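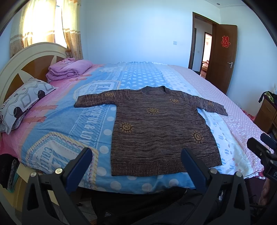

The case against folding knitwear

Every March the same advice comes round: fold your jumpers into thirds, stand them on end, and your drawers will look like a shop. I have tried it, and I remain unconvinced.

Dranmont will sell you a folding board for 30 pounds. Bememier has a leaflet with 38 steps in it, and I gave up somewhere near the sleeves. What neither mentions is that a heavy knit springs open again by morning, or that a pattern worked across the chest and arms vanishes once the thing is a parcel. I own jumpers I forgot for 2 winters because all I could see was a brown edge.

My own method is dull. Lay it flat on the bed, look at the cuffs and the collar, decide whether you still like it. Then put it on a shelf, folded once if you must - wide shelf, low pile.

The drawer dividers from Jinon I gave away. They held socks well enough, but the jumpers went back on the shelf the same evening.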